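Serivard Listing Manager – Set-up Guide for Agents

Section 6: Placing your first property advertisement

Before you start, you need an agency account and the signed authority of the owner. If the authority is missing, the system keeps your advertisement as a draft and does not send it to the newspaper or to the portal.

1. Sign in and open Listings, then New Advertisement.

2. Choose the type of property. For mixed buildings (a shop with a flat above, for example) choose Commercial and tick the box Living Space Included.

3. Enter the address. The suburb must be picked from the list. Do not type it by hand, or the search will not find the property.

4. Write the headline. The limit is 70 characters with spaces.

5. Write the description. The limit is 2,000 characters. Print customers receive only the first paragraph, so put the price, the floor area and the inspection times there.

Note: Prices are shown with tax included. If your office quotes prices without tax, change this in Settings before step 6, not after it.

6. Upload the pictures. Two are enough for a print advertisement.
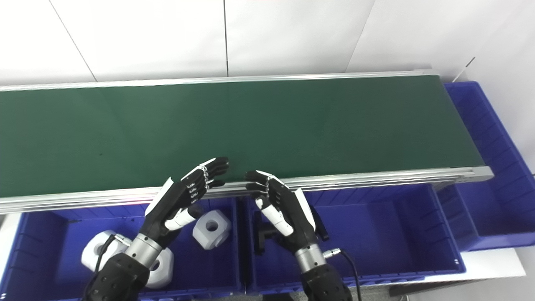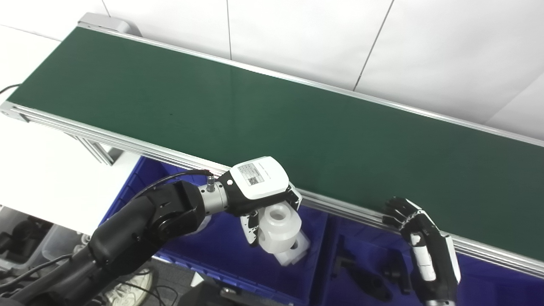

7. Give each picture a short caption and choose which one is the cover. The cover is printed in the newspaper and the other goes only to the portal, so it is worth to think a little about the order. Captions should name what the buyer can find in the picture, in plain words: "dark green conveyor belt, white wall panels" is a good caption for an industrial unit, while "great opportunity" is not.

8. Select the edition and the size. The price is calculated on the right side of the screen. Agencies with a Coseck discount code enter it here – the code cannot be added later.

9. Press Preview, read everything once more, and press Submit.

Caution: After you press Submit, the owner's telephone number cannot be removed from the print version. Check that the number shown is the number of your office.

If the status stays on Waiting for more than 2 hours, write to Rostislav Havlíček at the Lurus help desk and include the listing number. Please do not submit the same advertisement again, as both copies will be invoiced.

Guide text: Marek Baláž. Last changed 2021-10-22.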